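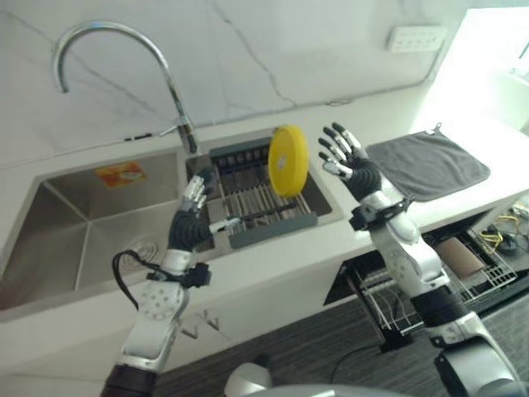 I came to robot teaching from dance, of all places, and I still think the best thing about it is that it treats knowing how to move as real knowledge. You can write a fine paragraph on putting away dishes and it won't help a machine at all. Somebody has to do it, slowly, through the machine's own arms. Take one yellow plate standing in a drying rack. Your hands already know how wide to open, which side gets there first, how much to trust the rim. Try saying any of that out loud! I've tried, and I sound like someone giving directions to a house I've only ever walked to in the dark.

There's a view going around that teaching by demonstration is a stopgap. The clever people will sort out the simulators, the story goes, and then all this business of a person steering a robot through chores will look as quaint as a switchboard. I've heard it from people I respect. I think they're wrong, or at least in too much of a hurry, and I'd like to make the case for the slow way while I'm still excited about it.

My first real session was at Pesemon, in November, with Weronika Żak teaching me. She gave me 20 minutes on the controls and then made me watch her for much longer than that. What I noticed was how plain her movements were. She'd cut out all the little flourishes people put into kitchen work, the flick and the wipe and the half turn, and what was left was a clear line from here to there. She told me that every demonstration is a sentence and I was mumbling. (I was. My first pick-up had three changes of mind in it, and a robot that learns from you will learn your changes of mind too.)

That's the part that thrills me. When you teach a person, they forgive you. They see you reach for the wrong thing, pull back and reach again, and they quietly throw away the mistake. A learning system may keep it. So you start to look hard at your own habits, and some of them are lovely and some are just clutter you've been carrying since you were a kid standing on a chair at your mother's sink.

I'll give the other side its due. It's slow. Milagros Gatchalian, who I argue with about this more than anyone, once sat through 235 demonstrations of the same short task and said she could feel her hair growing. Her point is that people get tired, and tired people get sloppy, and nobody wants a robot that puts things away like a person at the end of a shift. Fair enough. My answer is shorter sessions and more teachers. I'd take 6 people with different ways of reaching over one champion who does it perfectly and identically all day long.

Different ways of reaching matter because kitchens are never the same kitchen twice, even when it's the same kitchen. Somebody shifts the rack. Somebody leaves the vegetables in the other basin.
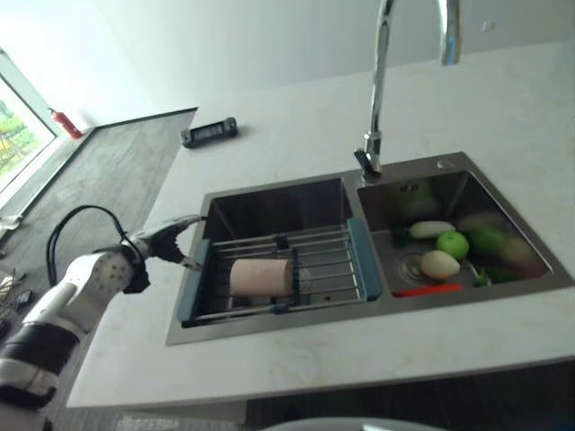

Gripper open over the left basin, produce in the right.

An apple and a long cucumber-shaped vegetable ask for different things from a hand, and a gripper with two fingers has to answer both with what it's got. I find that wonderful to work on. You stop thinking "pick up the vegetable" and start thinking about which way it might roll and where there's room to come in. Cooks think this way all the time without noticing. So do nurses, movers, gardeners and anyone who has dressed a toddler.

Which brings me to what I really want, and it's for those people to be let in. At the moment most of the teaching is done by whoever happens to work near the robot, and that tends to be engineers. I like engineers. But if a machine is going to learn dishes, I'd like some of its lessons to come from a person who has washed dishes for a living, and I'd like that person paid properly and asked what they think of the result. Give them the controls and a free afternoon, and keep the coffee coming.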